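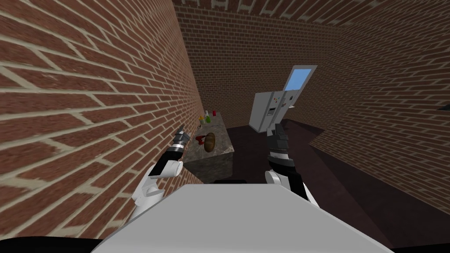

Our club entry for the student mobile manipulation challenge runs entirely in simulation, and I am stuck on the pick stage. The robot is a two-armed mobile base and the task is to drive up to the kitchen counter, pick up the brown loaf with the left gripper and carry it to a drop zone on the other side of the room. The view is from the head camera at the moment the base reports that it has arrived. The left gripper is near the front corner of the counter, very close to the left brick wall, and the loaf is at the front right of the worktop beside a small red object. From this pose the motion planner either returns no solution or produces a path that takes the forearm into the wall. If I drive the base to the right by hand and try again, it plans without trouble, but manual driving is not allowed in a scored run.

Set-up: the simulator is Plirkby with the standard kitchen, the planner is the one supplied in the Oner student kit, and the base controller is our own. The goal pose for the base is hard-coded. I ran 500 trials with the items on the worktop shuffled by the scene script. The planner failed in 856 attempts in total, because each trial is allowed more than one attempt before it times out. Raising the planning time from 5 seconds to 16 seconds made almost no difference apart from making the runs slower.

I would like to know:

- whether the base goal should be calculated from the object position, and how other teams do this
- whether the right arm should be used for objects on that side, given that our gripper code has only been tested on the left
- whether there is a setting that makes the planner keep further from walls

I can post the config file if needed. The rules say the perception part must not read object poses from the simulator, so we are using the depth camera for those.

Posted by brickoven_sim
26 Dec 2022

plumbline_b

Your base goal is the problem. The planner is behaving as it should. When it returns no solution with a time limit of 5 seconds and again with 16, the usual meaning is that there is no valid path to the grasp pose from where the base is standing. More time helps a sampling planner only when a path exists and is hard to find.

Calculate the base goal from the object as follows.

1. Take the object position from your depth pipeline and transform it into the map frame.
2. Generate candidate base positions in an arc in front of the counter, all facing the worktop. Leave out any candidate whose footprint, including the elbow at its widest, comes within your clearance distance of a wall. We treat the elbow as part of the footprint during this step, otherwise the candidates next to the wall all pass.
3. For each remaining candidate, solve inverse kinematics for the pre-grasp and the grasp, for both arms. Discard the candidate if either pose fails.
4. Score what is left by distance from joint limits and by how far the base has to travel. Drive to the best one.

Step 3 sounds slow but the IK calls are cheap compared with one failed plan. If you want it faster, build a reachability map offline and look candidates up in it. For a single counter this is more work than it saves.

On the arms: do not choose by which side of the worktop the object is on. Choose by which arm gets the better score after step 4. With a wall that close on the left, I would expect the right arm to win quite often for anything at the front of the counter. You will have to test your gripper code on the right. Check the sign of the wrist roll first, as the two arms are mirrored in the kit model and the grasp offset is not mirrored for you.

On the wall setting: there is a padding value for the collision world, in metres. Increase it in small steps. If you set it high enough to keep the forearm well away from the bricks, it will also pad the worktop, and then you cannot grasp anything lying flat on it. Pad the walls as separate objects and leave the counter at the default.

Also check that your base controller does not report arrival before the base has stopped. A loose position tolerance will undo all of the above.

Ilie_user

Had the same thing last August. We just moved the hard coded goal to the right and it worked for the loaf. It did not work when the script put the target at the back of the worktop so we lost points on those ones. Try it anyway if you are short of time, it is one line.

kettle_and_torque

Agree with the first reply, with one addition. Before changing the base goal, confirm that the wall in the planning scene is in the same place as the wall in the renderer. In the version of Plirkby we use, the visual mesh and the collision mesh are loaded from separate files, and in our copy the collision wall was thicker than the visual one. The symptoms were similar to yours: the arm looked as though it had room and the planner disagreed. Your second symptom, the path that goes into the wall, points the other way. It suggests that the wall is missing or displaced in the planning scene for some of the attempts.

To check, turn on the collision overlay and compare the two meshes at the corner of the counter. Then log the planning scene at the start of each attempt, together with the time of the last update. If the scene is published only once and your planner node starts late, it will plan without walls until the next update. We fixed this by making the node wait for the scene before accepting a goal.

I would also separate your failure counts. "No solution" and "collision during execution" have different causes and at present you have added them together. The Premenum log viewer can filter on the return code if you write it out with each attempt.

Comments

brickoven_sim: The overlay shows the walls match. The scene was being published once, before the planner node was up. With the wait added, the paths into the wall have stopped. No solution remains, so I am now writing the candidate search.

plumbline_b: Good. Log the rejected candidates with the reason, it makes tuning the clearance much easier.

tinplate: Does the arc method work if there are two counters? Ours are in an L shape.

plumbline_b: Yes, generate candidates for each straight section and merge the lists before scoring.

brickoven_sim: Wrist roll sign was wrong on the right arm, as you said. Corrected. Will post the new counts when the batch has finished.

Contact the moderators | Posting rules | © 2022 Student Robotics Help Pages | Back to top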